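Cutting a clean hexagonal hole in thick timber without a mortiser?
Posted by Menaka Pathirana

Hello all! I'm making a posting box for my nephew's birthday in September and I'm completely hooked on it. The round and square holes went really well, but the six-sided one has me stumped. The top is beech, 16 mm thick, and my jigsaw blade wanders so the underside comes out a different shape from the top. I've got a pillar drill, a coping saw, some decent chisels and a borrowed router. How would you do it?

Drita Yordanov
Oh, I love this sort of job! Make a template first. Cut six straight strips of MDF, glue them down round a paper hexagon (check it with a real block before the glue grabs!) and you've got a guide with dead straight sides. Drill out most of the waste, stick the template on with double-sided tape and run a bearing-guided bit round it. The router leaves the corners rounded, so pare those out with a sharp chisel, working from both faces to the middle. I did mine on a Sunday-best piece of ash from Festham and grinned all evening.

Arsalan Bangash
just use a file

Annelies Wallner
Drita's template is spot on, and I'd add one thing: make the hole a touch bigger than you think. I left mine too snug, then painted the blocks, and had to sand the lot back. Go round the inside with 200 grit wrapped on a flat stick, and soften the top edge so the block finds its way in.

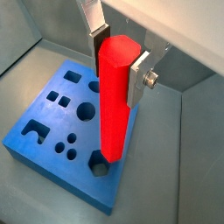
Red hexagon block and the blue sorter.

Do post yours when it's done, Menaka, I'd love to see which colours you pick!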